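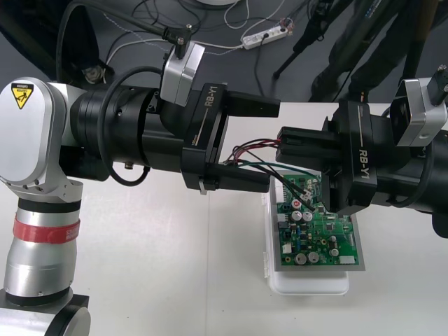
Rhona Gourlay asked after the last session why a lead that passes the continuity check on the bench can still be written up as a reject, and whether the check is worth doing at all if that is so. The check is worth doing. It answers one question, namely whether there is a conductive path from one end of the lead to the other at the time of measurement. It does not test the latch, the crimp, the seating depth or the strain on the joint. Most of Unit 4 is concerned with those four.

Unit 4. Wire-to-board connections: seating, routing and inspection

Room 267. Bring the Unit 3 crimp samples.

4.1 Terms

Header: the part of the connector fixed to the board. It carries the pins and, on most types used in this course, a shroud around them.

Housing: the part fixed to the wires. It is molded plastic and holds the contacts. A housing with its contacts and wires is called a lead set in these notes. Some suppliers call it a pigtail when only one end is terminated.

Contact: the formed metal part crimped to each wire and pushed into the housing until its tang locks.

Tang: the small spring tab on the contact. If the tang has been flattened, the contact will go into the housing and come straight back out under load.

Latch: the feature that holds housing to header. Some small connectors have no latch and are held by friction only. Do not assume a latch is present. Look for it before pulling.

Key: any rib, slot or chamfer that prevents the housing from being mated the wrong way around. Low-cost housings are sometimes keyed so lightly that moderate force will defeat the key.

4.2 Identifying the lead set

The practice boards are green with small white connectors at the upper part, and the wires include red, dark red, black and green. Red and dark red are a recurring source of error. Under the warm lamps on the rear benches the two are hard to separate, and a label written from memory will be wrong often enough to matter. Compare both wires side by side against a white surface before recording a position.

Color is a convention. Red is commonly used for a positive supply and black for the return, but a board maker is free to do otherwise. The wiring table issued with the board takes precedence over color in all cases. Where the table and the silkscreen disagree, stop and report it.

Two families of housing are stocked for this unit. The Durska type has a center latch and a visible key. The Cundov type is friction-held, slightly narrower, and has its key on the underside. They have the same pitch. A Cundov housing will enter a Durska header and appear to be mated, but it will not lock. Last term this one mismatch produced more rejects than any other fault in the unit.

4.3 Seating

Support the board flat on the bench. A board that is free to bend under the insertion force will transfer that force to the solder joints of the header and to any ceramic capacitors nearby. Cracked capacitors are difficult to see and may not fail until much later.

Hold the board by its edges, or press down on a clear area close to the header. Do not press on components, and keep fingers and tools off the wires at the point where they leave the housing.

Align the housing with the header by the key. Start both ends of the housing together. If one end enters first, withdraw it and start again; rocking the housing into place spreads the contacts at one end and leaves them loose on the pins.

Push on the body of the housing until the rear edge is level with the shroud, or until the latch closes. On the Durska type the latch can usually be felt. On the Cundov type there is nothing to feel, and the depth must be checked by eye from the side.

Never push a housing home by its wires. The wires buckle, the load goes onto the crimps, and the outer contacts may back out of the cavity.

4.4 Unmating

Release the latch first where there is one. Grip the housing on its two short sides and draw it straight out of the header. If it will not move, check the latch again before increasing the force.

Pulling on the wires as a bundle is poor practice even when it works. The tension is seldom shared equally. The shortest wire in the bundle takes most of it, and its crimp is the one that fails. For the same reason a bundle being held out of the way during work on another part of the board should be held with slack left between the grip and the housing. Any pull that remains should be in line with the housing and not across it.

4.5 Routing and slack

Practice lead sets are cut to 125 mm. This is longer than the layout requires, and the surplus is to be dressed in a single open curve. Do not fold it. Do not wind it around a component.

Leave the first part of the run straight as it leaves the housing. A bend made right at the rear of the housing pries the outer contacts sideways.

Wires may cross the board surface but should not rest on regulators, inductors or anything marked as hot in the layout sheet. They should not pass beneath a clamp or tool that will later be closed or lowered. If a tool must hold the board near the header, route the wires first and then place the tool, checking that the insulation is not caught under it.

Fit the tie last. It should hold the bundle together without marking the insulation. Cut the tail flush. A tail cut at an angle will open the skin of the next person to reach into the case.

4.6 Inspection

Inspect in the following order and record each result before going on to the next.

a. Housing type matches header type.
b. Housing is level along its full length.
c. Latch closed, if present.
d. All contacts at the same depth, seen from the rear.
e. Wire order agrees with the wiring table.
f. No insulation inside the conductor crimp.
g. No strands outside the crimp.
h. Slack present and no side load on the housing.
i. Continuity.
j. Pull test, sample sets only.

Continuity is placed near the end deliberately. A reading taken with the probe pressed onto a contact will often push that contact forward into its working position. The meter then shows a good circuit, and the contact drifts back when the probe is lifted. Probe on the test pads where the board provides them.

The pull test is carried out on single wires in the Steiner fixture at 20 newtons. Bring the load up slowly and hold it. A wire that comes out of its crimp is a crimp fault. A wire that comes out of the housing with its contact still attached is a tang or insertion fault. These are entered in different columns, and they are not to be combined under "pulled out." Lead sets that have been through the fixture are scrapped whether or not they pass.

4.7 Worked case: the Plollesa batch

The Plollesa batch consisted of 800 lead sets, all of which had passed continuity at the supplier. Intermittent faults appeared on assembly and were put down at first to the boards. Swapping boards did not move the fault. Swapping lead sets did.

Sectioned samples showed that the crimps were sound. The contacts had been inserted far enough to reach the pins but short of the point at which the tang locks. In a finished unit, any tension on the wires drew them back. Item d of the list above would have found the fault without tools. Item i could not have found it at all, and this is the full answer to the question raised at the start of the session.

Students should note that reseating the contacts was considered and rejected. Handling each one twice was judged likely to damage tangs that were so far undamaged.

4.8 Bench exercise (October)

Working in pairs, fit one lead set of each type to the practice board. One person fits, the other inspects from 4.6 without assistance. Exchange places and repeat with fresh lead sets.

Record the wire order as found before unmating anything. Sketch the route taken by the slack, and mark on the sketch where the board was supported.

Hand in the inspection sheet and the sketch together. Sheets with item i completed ahead of items a to h will be returned.

Reading for Unit 5: the handout on solder joint inspection, sections on through-hole headers only. The surface-mount sections are deferred until the microscopes have been recalibrated.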